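OK so I finally did it, I moved out of the apartment with the tiny galley kitchen and into a place with real counters. A thread on what I learned about setting up a kitchen from zero, mostly the hard way 🧵

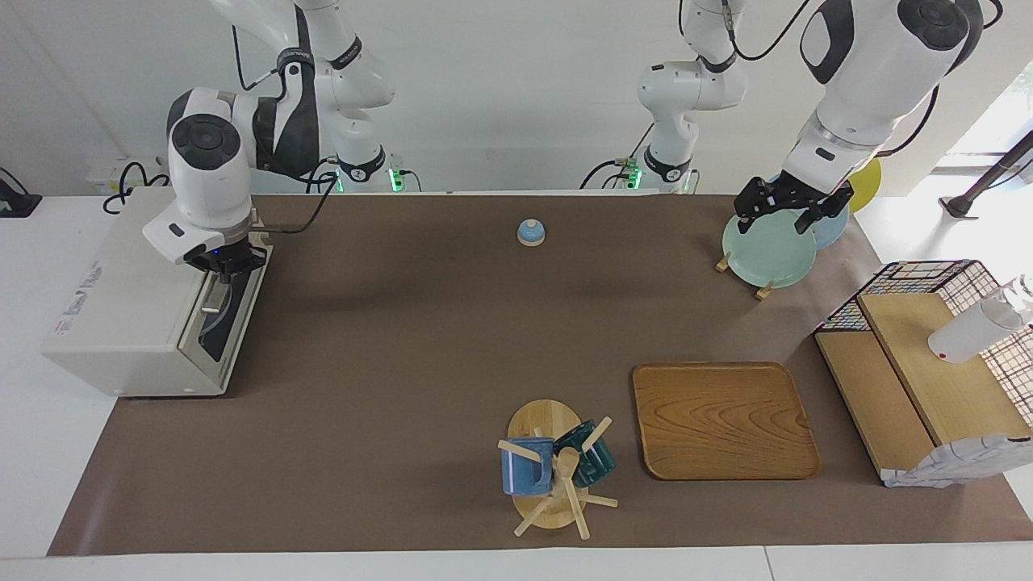
Cream on white with a long brown mat. I love this color combo so much.

1/ Measure your counters before you buy anything!! I had a whole cart ready to go at Plustar and then my friend Shireen made me go back with a tape measure. Half of it would have hung over the edge. I put back a dish rack the size of a small car.

2/ Live in it for a couple of weeks before you decide where stuff goes. I put the mugs by the window because it looked cute and then walked across the room every single morning in May, half asleep, to get one. Mugs now live over the coffee. Revolutionary, I know.

3/ You need fewer knives than you think. I use 2. The big one and the little one. The block of 5 I got as a housewarming gift is beautiful and I feel guilty every time I look at it (sorry Mom).

4/ Spend money on the trash can. I got a $35 one after years of the wobbly kind and I'm weirdly emotional about it. The lid closes SO quietly.

5/ Shelf liner is boring and I skipped it and I regret it. Taking everything back out of the cabinets to put liner in took me an entire evening and most of a podcast series.

6/ My neighbor Keabetswe gave me the best tip - keep one drawer totally empty for the first month. Whatever ends up in there is telling you what you're missing a spot for. Mine filled up with rubber bands, batteries and soy sauce packets, so make of that what you will.

7/ Thrift your baking pans! I set myself a limit of $100 for all the cooking stuff and came in under it, and the muffin tin is older than me and bakes better than any new one I've had.

8/ Still undecided on open shelves. They look great in everyone else's house and then I think about dusting. If you have them and cook a lot, tell me how greasy it gets, I can take it.

Next up is the pantry and I'm a little scared of it. Send me your spice storage pics please!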